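# Wooden Shape Blocks and Play Board - FAQ

Questions we get most often about the Nudico block sets and the maple board. Last updated January 20, 2022.

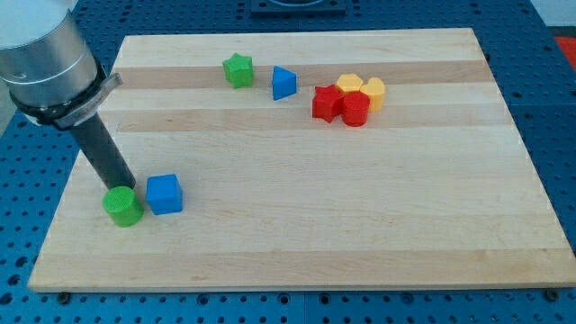 If your question isn't answered on this page, write to us through the order form and include your order number.

## Which shapes are there?

Cylinders, cubes, stars and triangles are in every set. The colors are red, yellow, green and blue. Stars and triangles are cut as prisms, so they stand flat and can be stacked like the cubes.

## Do you sell the blocks without the board?

Yes. The blocks come in two sizes of set, Sesidum (60 pieces) and Tredatero (156 pieces). The board is a separate item and works with both.

## What is the board made of?

Light maple, in strips. The strips differ a little in tone, so you get pale and honey-colored stripes. We don't stain the wood to even it out. No two boards match exactly, and we can't pick one by color for you.

## Can I use it as a cutting board?

Please don't. It has a thin oil finish meant for play, and knife marks leave rough spots that catch the blocks when you slide them.

## How do I clean the blocks?

Wipe them with a damp cloth and a drop of dish soap, then dry them right away. Don't soak them and don't put them in the dishwasher. Crayon usually comes off the plain maple with a pencil eraser, but on painted blocks the eraser can dull the color.

## The star points have worn down. Is that a defect?

No. The points get the most knocks, and some rounding is normal. If a point splits or a piece comes off, stop using that block and send us a photo. Breakage is covered for 2 years.

## What ages are they for?

Three and up. The same blocks get used for sorting by color, sorting by shape, and copying a pattern from a card. The pack of 11 pattern cards is sold separately.

## Can I order single blocks?

Yes, up to 11 at a time. Tell us the shape and color. Blocks from before June 2021 were painted in slightly different shades, so a new blue cube may look lighter or darker next to your old ones.

## Do you ship from the Horgan shop?

Blocks ship from Horgan. Boards ship from the workshop, so an order with both arrives in two packages - often on different days. You pay shipping once.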